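Lotetar Wire Loop Challenge

The Lotetar Wire Loop Challenge is a student robotics contest held every June at Gresell College in Rellstead. Teams program a robot arm to guide a ring along a bent wire, a wonderfully tricky update of the old fairground buzz game. A clean run earns 500 points, and each touch takes some away. The opening round is run entirely in simulation, so even a brand-new club can enter without owning an arm. Teams that do well move on to the Sutcliffe Final, where the top score so far is 3,000. 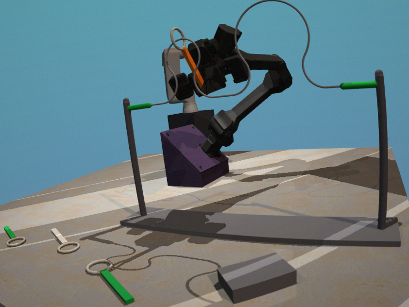 Rellstead, June

Simulated course with a winding grey wire between two posts. The arm grips an orange-handled ring wand, and three more wands lie on the tabletop. Students love the tall arches and tight bends!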